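Wusden shoe rack task: teleoperation sessions pass the halfway mark

The Wusden bay has been running the shoe rack task since August, and we now have 119 demonstrations that passed review. Each one is a person driving both arms by remote control through the stereo view, start to finish, with no edits in the middle.
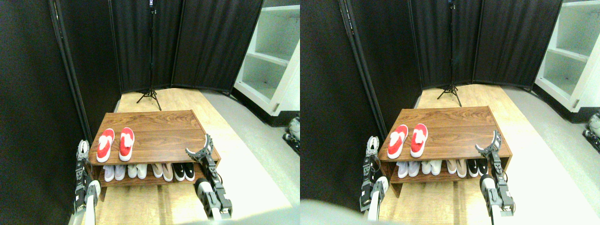
An operator gets 3 tries at a layout before we change it. Most of the newer operators need the first try just to get used to depth. The two views help a lot with this, but it still takes some practice to judge how far a gripper is from the edge of the rack top, and the usual mistake is closing the jaw too early. If you feel lost, stop, back the arm up and come in again slowly. A slow demonstration is fine. One with a lot of small corrections near the shoe is harder to learn from, and those are the ones Khan review sends back most often.

Slippers have gone better than we thought they would. The band gives the gripper something to hold, and operators at Giderar have settled on picking from the side of the band. Closed shoes are slower. For those we ask people to grip at the heel and keep the toe facing out when they set the shoe down - the placement check looks at toe direction as well as position.

We rejected 41 demonstrations in the last round. Many were recorded before the arms were back in the start pose, so please check the pose before you press record. The rest were mostly dropped shoes. Dropped shoes go in the separate recovery folder, so don't delete them.

The updated operator sheet went out with Grerkano release 2 and replaces the older one in the bay. New operators should read it before booking time. Bookings for the next block open March 6, 2021, and evening slots tend to go first.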